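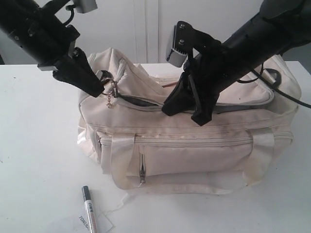 Letzte Änderung dieser Seite: August

Zweiarmsystem Skava im Test: Erfahrungen mit Reißverschlüssen und weichen Behältnissen

Im Rahmen der Marktbeobachtung, die auf diesen Seiten seit längerem dokumentiert wird, stand in den vergangenen Wochen das Zweiarmsystem Skava des Anbieters Azimi zur Verfügung. Das Paket umfasst zwei Arme mit Greifern, je ein Sensormodul pro Arm, die Steuerungssoftware sowie einen Einführungstermin. Letzterer wurde von Babak Zamani durchgeführt und war sachlich, gut vorbereitet und mit drei Stunden ausreichend bemessen.

Gegenstand der Prüfung war die Handhabung biegeschlaffer Objekte. Starre Teile werden von nahezu jedem System dieser Klasse zuverlässig gegriffen und eignen sich daher kaum zur Unterscheidung. Eine Reisetasche mit Reißverschluss stellt höhere Anforderungen: Ein Greifer hält den Schieber am Zipper, der andere muss den Stoff fixieren, ohne ihn in die Zahnreihe zu ziehen. Zum Einsatz kam eine helle Tasche mit deutlichen Gebrauchsspuren, deren Hauptfach sich oben öffnet. Auf neuwertiges Material wurde bewusst verzichtet, da Falten und Verschmutzungen im Alltag die Regel sind.

Insgesamt wurden 200 Durchläufe protokolliert. In 23 Fällen verlor der linke Greifer den Zipper, zumeist beim Anfahren aus der Endlage. Die Nachgreifbewegung erfolgt selbsttätig und ist in der Regel erfolgreich, verlängert den Vorgang jedoch spürbar. Der rechte Arm arbeitete unauffällig. Die Haltekraft lässt sich in feinen Stufen einstellen, was bei dünnem Gewebe von Vorteil ist.

Zu beanstanden ist die Kabelführung. Die Leitungen verlaufen außen an den Armen und können bei ungünstiger Stellung über das Werkstück geraten. Azimi bietet hierfür einen Satz Halteklammern an, der gesondert berechnet wird. Bei einem System dieser Preisklasse sollte er zum Lieferumfang gehören.

Die Dokumentation liegt in deutscher Sprache vor und umfasst 296 Seiten. Das Kapitel zur Kalibrierung ist vorbildlich, das Stichwortverzeichnis dagegen lückenhaft. Wer nach der Fehlermeldung 902 sucht – sie erscheint bei überschrittener Zugkraft –, wird erst im Anhang fündig.

Der Mietvertrag wird über Triltbridge abgewickelt und ist monatlich kündbar. Ein Kauf ist ebenfalls möglich, setzt aber eine Wartungsvereinbarung voraus. Vor einer abschließenden Empfehlung soll das System mit dem Clilldale verglichen werden, dessen Greiferbacken nach Herstellerangabe breiter ausgeführt sind. Anfragen zum Prüfprotokoll werden über das Kontaktformular entgegengenommen.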